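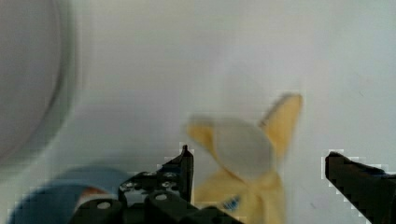 A partly peeled banana between the fingers of a gripper, seen by the camera at the robot's wrist.

Keep the bad ones

There is a view in robot learning, rarely written down, that a good set of examples is a clean one. You collect a pile of demonstrations, you go through it, and you throw out whatever looks poor. Blurred pictures go. Slow attempts go. Anything where the operator hesitated goes. What is left is tidy, and people like showing it to visitors.

I think this is mostly a mistake, and food is where it shows up first.

I spent 4 months last year on a kitchen handling project called Wurno. We had two arms, a table, and a list of everyday jobs. Peeling fruit was on the list early because everyone agreed it was simple. A child can peel a banana. What a child has, though, is years of handling soft things and a good sense of when something is about to squash. The arm has whatever we put in the examples.

Our first batch from May held 1,566 demonstrations across all the jobs. We then ran a filter over it that scored each recording for sharpness and smooth motion, and we set the bar fairly high. The filter was not careful about what it was throwing away. Peeling means pulling, and pulling means a quick movement once the skin gives. A wrist camera that moves with the arm will smear during exactly that part. So the recordings that lost the most marks were often the ones with the most peeling in them.

After filtering we had 23 full peels left. Most were very slow, done by an operator who had learned that slow work passed. The model trained on them was slow too, which we could have lived with. It also had very little idea what a moving peel looked like from the wrist, and that was harder to live with, as it would meet one every time it did the job.

Look at the picture at the top of this page. The fruit is smeared, the peel flaps are smeared, and there is a small blue mark on the skin that may be a sticker, though I couldn't tell you what it says. You can still see that the banana is upright, that the top is open and that one flap stands higher than the other. A person could work from that. I see no reason to deny it to a model that will be looking through the same sort of camera.

The usual answer is that blur can be added later by software. It can, and we did. Added blur tends to fall on everything evenly and at random. Real blur comes with the movement that caused it, and the link between the two is worth having. I would sooner have a hundred real ones than a thousand made up.

The second answer is cost. Storage is cheap, but someone has to label the recordings, and messy ones take longer. This is a fair point. Labellers at Sarkmont, where I worked before, were paid by the recording, so a confusing one cost them money. The fix is to pay by the hour. It costs more. It also stops people from marking a hard recording as unusable to get to the next one.

I am not arguing for keeping everything. A recording with a dead camera is rubbish. So is one where the joint readings and the pictures have drifted apart in time, and those are worse because they look fine. Throw them out, and write down why. My complaint is with using "looks nice" as a stand-in for "is useful", when the two were never checked against each other.

If you run a collection program, there is a cheap test. Take whatever your filter rejected, sort it by the stage of the job, and see where it piles up. If the rejects are spread evenly, your filter is probably harmless. If they bunch up around the moment of contact, or the moment something tears or slips, you are removing the part of the job you set out to teach.

We did this late, and it took an afternoon. We put the rejected peels back in, left the arm's speed limit alone, and asked the operators to go back to working at whatever pace felt normal to them. They were pleased about that last part.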